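Galeria: a mesa das miudezas

Quem aluga uma casa pequena conhece o problema. As coisas que não têm gaveta certa acabam todas na mesma mesa, e ao fim de um mês já ninguém sabe o que lá está. Em fevereiro decidimos tratar da nossa, a que fica encostada à parede de azulejo e que serve para tudo: abrir correio, carregar telemóveis, procurar a fita adesiva quando é preciso fechar uma caixa.

A arrumação foi feita numa tarde, com a ajuda de Adwoa Nutsugah, que já tinha arrumado connosco a despensa e o armário da entrada. O método é o mesmo que usámos nessas duas divisões. Tira-se tudo o que está guardado em volta, põe-se na mesa o que é pequeno, juntam-se as peças parecidas e só depois se decide o destino de cada uma. No total passaram pela mesa 74 objetos, contados na folha do inventário. Desses, 13 foram para outras divisões e três seguiram para o saco de reparações.

Ficam aqui algumas notas para quem quiser fazer o mesmo em casa. Os outros álbuns (despensa, entrada, varanda) estão no menu da página.
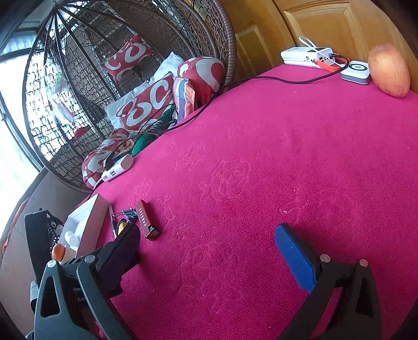 MESA / PEÇAS SOLTAS

O pano cor-de-rosa é de pelo e marca-se com facilidade. Basta pousar uma coisa redonda para ficar o círculo desenhado. Passa-se a mão no sentido do pelo e quase tudo desaparece, mas durante a arrumação não vale a pena insistir. Tem a vantagem de abafar o barulho e de não deixar rolar as peças pequenas.

As molas e os clipes de metal, com partes roxas, ficaram juntos num monte. Este tipo de peça perde-se depressa quando anda misturado com canetas, por isso passou para uma caixinha com tampa da Nunden, comprada há anos para botões. As canetas e tudo o que tem feitio de caneta foram para o copo da secretária, depois de experimentadas num papel de rascunho.

A peça castanha, pequena e retangular, entrou na folha como "a identificar". Deixámos essa linha para o fim, como fazemos com tudo o que obriga a parar. A caixa branca na borda da mesa guarda um frasco. A regra para os frascos é simples: ler o rótulo, confirmar a validade, fechar bem a tampa e guardar em pé.

O segundo grupo foi o do tabuleiro de cartão. Usamos tabuleiros baixos porque se vê logo o que têm dentro e porque se levam para outra divisão sem despejar nada. Este tem riscos escritos à mão no fundo e manchas vermelhas, e continua a servir. Os tabuleiros da marca Valura que tínhamos antes eram mais bonitos, mas tinham o rebordo tão alto que as coisas pequenas ficavam na sombra. 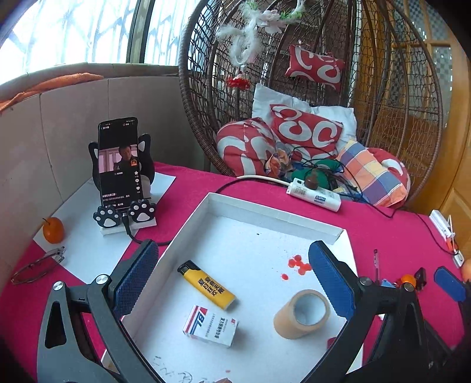 Isqueiro amarelo, caixa de medicamento e rolo de fita adesiva no tabuleiro branco. À esquerda, o telemóvel no suporte em forma de gato.

Estas três coisas não ficam juntas. O medicamento vai para o armário alto da casa de banho, sempre na embalagem de origem. O isqueiro fica na cozinha, na prateleira de cima – longe do fogão e fora do alcance de crianças. A fita adesiva volta para a gaveta da tesoura, com a ponta dobrada.

O suporte do telemóvel fica na mesa. É usado todos os dias e ocupa pouco espaço.

Próximo álbum: o armário das ferramentas.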